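Section 4: Filing your first records request with the Stockdale kit

By now you should have the request tracker open and your newsroom name filled in on the first tab. If you skipped that, go back and do it, I'll wait. I wrote this section after sending 51 requests of my own to the town offices in Daswood and Wudlow, so most of the warnings come from things I got wrong.

1. Open the letter template and save a copy under a new name. Please don't type in the original! I did, twice, and had to rebuild it from an old email.

2. Fill in the office, the record you want and the dates it covers. Keep it narrow. My first request asked for "all correspondence" and came back as 2627 pages, most of them lunch invitations.

3. Pick your delivery format. I always ask for searchable files, and I say so in the first paragraph of the letter.

4. Add your fee limit in the yellow box. The template starts at 1000, so change it to whatever your editor will really pay.

Note: the limit applies to each request, and the tracker won't add them up for you. I keep a running total on a scrap of paper (very high tech, I know).

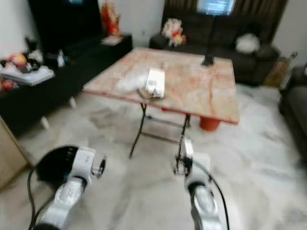 Folding table with a square, marble-patterned top.

5. Send the letter from an address you check every day. Then enter the date in the "Sent" column, and the tracker works out your reminder dates by itself.

6. When the office replies, paste the reference number into column F exactly as they wrote it, dashes and all. Searching for 733 when the clerk's number had a letter in front cost me a whole afternoon.

Caution: never put the name of a source in the notes column. The tracker is shared with everyone in the Kurkberg group, and old versions stay in the history even after you delete the text. Keep source notes somewhere else entirely.

7. If the reminder date passes and you've heard nothing, use letter B. Letter C is the appeal, and it has its own steps in Section 5.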